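Toy block
Colored blocks of different shapes on a wooden board
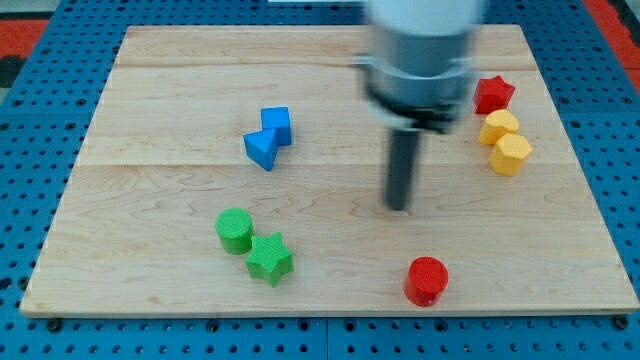

Eight blocks on a pale board with faint wood grain, set on blue pegboard.

A toy block is a small solid piece, usually of wood, plastic or foam, made to be sorted, stacked or pushed around by children. Sets are sold by shape, by color or by both. Claims about what the blocks teach are older than most of the evidence offered for them.

Shapes and sets
The cube is the most common shape, followed by the cylinder and the triangular prism. Stars, moons and crescents turn up mainly in sorting sets, where each piece is meant to fit a matching hole. They stack poorly. Makers seldom mention this on the box.

Small sets suit a tabletop. Large ones are another matter: the Skaneo classroom set is listed at 200 pieces, although the catalog counts the storage lids and the printed cards toward that total.

Surfaces
Blocks are often used on a board, which gives a flat area with a clear border. Pale wood makes bright colors easy to pick out. A board joined from several planks has seams, and a thin piece slid across it may catch on one if the joint is uneven – a fault that sanding does not always cure.

Educational claims
Nerer, a seller of nursery goods, long advertised its shape blocks as improving "spatial readiness," a term it did not define. The claim rested on a trial with 47 children, 28 of whom finished it. There was no comparison group. A later Leinonen brochure repeated the result without giving the number of children at all.

That young children enjoy handling blocks is not in serious dispute. Whether a costly set does more than offcuts from a lumber yard is less clear, and the sellers have shown little interest in finding out.

Collecting
Older painted sets attract a few collectors. The Pladedero price guide values one boxed set at $2,575, but cites no completed sale.

See also: Shape sorter, Building set, Pegboard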